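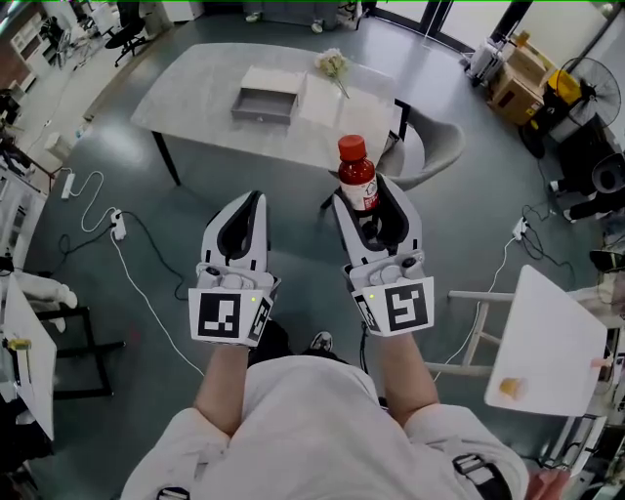 1/ Clearing a table that has turned into storage. Notes from Wednesday, mostly for my own reference.

2/ The table has black legs and a light gray marble-patterned top. The pattern hides crumbs and rings very well. Wipe it by section and check it from a low angle with the lamp on.

3/ Starting inventory: one open gray tray, a flat white sheet, cream-colored flowers with no vase. Bottles go first, upright, cap checked by hand.

4/ The gray tray stays. I measured the free space in the Branby cabinet and the opening is 400 mm wide, 300 mm deep. Tray fits with the front facing out. It did not fit sideways — I tried.

5/ Flowers: trim the stems at an angle, 2 cm, then into the tall Drolteo jug. Strip any leaves that would sit below the waterline. Change the water every other day.

6/ Floor is the larger job. Three white power strips, black and white cables between them. Before moving anything, label both ends of every cable. Masking tape and a pen will do.

7/ Checked the ratings while I was down there. The strip I plan to keep nearest the table is marked for up to 1,960 W. Kettle and heater do not share it. One strip does not plug into another.

8/ Cable crossing next to the small white table with the light wooden legs: reroute along the wall. If it has to cross a walking path, use a flat floor cover. A rug over a cable is worse than the bare cable.

9/ Trnka clips hold on painted walls if you degrease first and wait an hour before loading them. The Drener ones are cheaper and let go in warm weather. I have a bag of them left over from June.

10/ The gray upholstered chair goes back under the table last. Vacuum the seat seam with the narrow nozzle. The curved backrest needs a few inches of clearance from the table edge or the fabric wears.

11/ Small white wastebasket stays by the wall. Considered moving it closer to the table — it ends up in the way of the chair.

12/ Still open: where the white sheet goes. Currently behind the cabinet.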